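Practical Robotics, Session 6: Comparing Grippers on Table-top Objects
Notes to accompany the lab. Svitlana Kushnir
Version 2021-03-29

What this session covers

Last time you calibrated the arm and moved it between fixed poses. This time the arm stays the same and the gripper changes. You will run the same set of picks with two grippers, the Hadgate and the Killden, and write up which one you would choose for a table of light household objects, and why.

Both are two-finger grippers. The Hadgate closes in parallel, so the fingertips stay facing each other at every width. The Killden closes on a pivot, so the tips swing through an arc and the contact point moves slightly as it shuts. That difference accounts for most of what you will see in the results, and your report should come back to it.

Read the section on contact and friction from Session 4 again before you come in. You will need the friction cone, and I will not go over it in the lab.

Choice of objects

The objects are toy kitchen items and crockery. They are cheap, they are light enough that a bad grasp does no damage, and between them they have most of the shapes that cause trouble. A plate has a thin rim close to the table. A cup without a handle can be taken across the opening or by the wall. A mug gives you the same two choices plus the handle, and the handle only helps if it is turned the right way. Anything round and lying on its side can roll when the first finger touches it.

The wrist camera gives you a view that moves with the fingers. Use it to judge the approach, and check the width of the opening against the object before you go down.
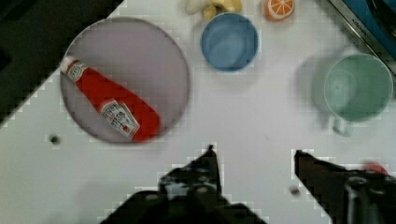

Set the opening width before the descent and do not change it on the way down. For a narrow object, open to the object's width plus 15 mm on each side. For anything wider than the gripper's stroke, you have to take it by an edge, and the width setting is then a matter of clearing the wall or the rim.

A bottle lying across a plate is a harder pick than the same bottle on the bare table. The rim limits how low the fingers can go at each end, and a finger that touches the rim first will shift the plate and take the bottle with it. Bring the fingers in across the body of the bottle, at right angles to its long axis. If the wrist cannot reach that angle without passing a joint limit, record the pick as not attempted. Do not count it as a failure.

Shadows matter more than people expect. On a pale table a soft shadow beside a mug can be picked up by the segmentation as part of the mug, and the grasp point then moves towards the shadow. If your detected centre looks wrong, check this first. Raising the saturation threshold usually cures it for coloured objects and makes it worse for white ones.

Procedure

1. Home the arm and check that the emergency stop works. Do this again after every gripper change.

2. Fit the gripper and tighten the four flange screws in a cross pattern. Load the matching tool file in the Gautier controller. The two tool files have different tip offsets, and running the Killden with the Hadgate file will put the fingertips into the table.

3. Lay out the objects. Any arrangement will do as long as each one is within reach, but it must be the same for both grippers. Save a still from the overhead camera and use it to put things back between runs.

4. Run 50 attempts with each gripper. Log the object, the grasp type (wall, rim, body or handle), the opening width and the result.

5. Change to the second gripper and repeat.

A pick counts as a success if the object is lifted clear of the table and held for two seconds. Dropped after lifting is a separate result from never lifted, and you should keep them apart in the log, as they point to different faults. A drop after lifting usually means too little force or a poor contact point. Never lifted usually means the position was off.

Cables

Look at the cable before each run. Where the gripper wiring hangs in loops below the wrist, it can catch a rim or drag a light object out of place, and the log will show this as a position error. Turn the last joint through its full range by hand jog and watch what the loops do at both ends.
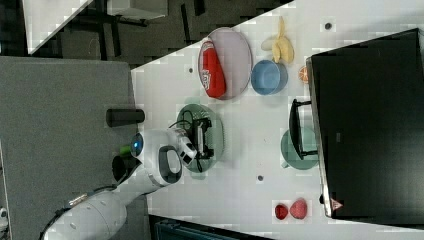 The overhead camera and the wrist camera do not agree perfectly. In the November group the difference after calibration was up to 34 pixels near the corners of the overhead view and much smaller in the middle. Use the overhead camera to find the object and the wrist camera to correct the last part of the approach. If you use only one of them, say so in the report.

Translucent plates are difficult for the depth sensor, which may return the table surface behind them or nothing at all. For these, take the outline from the colour picture and set the height by hand. Measure the rim height with the callipers – do not guess it from the depth map.

Items that roll should be tested at more than one angle. A can on its side is stable along its length and free across it, so if one finger arrives early the can moves off towards the other. The Hadgate tends to centre it. With the Killden, slow the closing speed to half and see whether the result changes.

Force settings

Start both grippers at the lowest setting and go up one step at a time. The Sullach fingertip pads are soft and wear quickly at high force, so stop as soon as the object holds. Write down the setting for each object, along with the pad condition at the start and at the end.

The report

Up to 2000 words, not counting tables. Include your log as an appendix, one results table per gripper, and one pick that failed, explained properly with a sketch of the contact points. State which gripper you would choose and for which objects. It is fine to choose different grippers for different objects if your numbers support it.

Reading for next session: the handout on visual servoing, sections 1 to 3.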